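Imprimir | Enviar por e-mail

Brinquedos que passam de casa em casa

Fevereiro de 2023

Em Amley, a biblioteca de brinquedos abre às terças e aos sábados numa sala cedida pela escola primária. Tem 257 famílias inscritas e 845 peças no catálogo. Cada família leva até quatro brinquedos e fica com eles três semanas.

Leanne Parsons gere os empréstimos desde o início. O que mais sai são os puzzles de madeira e as pistas de comboio. Os jogos eletrónicos voltam muitas vezes avariados e deixaram de ser comprados.

A quota anual não mudou. Quem não pode pagar dá duas horas de trabalho na limpeza e na triagem. Em dezembro houve 238 empréstimos, o mês mais cheio até agora.

O maior problema são as peças perdidas. Gareth Lambert, pai de gémeos, passou um fim de semana à procura de uma roda. «Estava dentro de uma bota», conta.

A comida de brincar e os blocos emprestam-se em conjunto, para crianças a partir dos três anos.

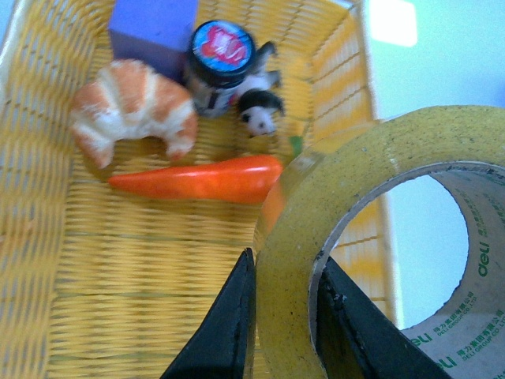 Comentários

Phyllis Inskip: Em Clandden tivemos uma assim e fechou por falta de sala. Faz muita falta.

Kieran Rowbotham: Aceitam doações de livros ou só brinquedos?

Hayley Catterall: Os meus choram sempre no dia da devolução, mas passa depressa.

Contacto | © Revista Jota | Voltar ao topo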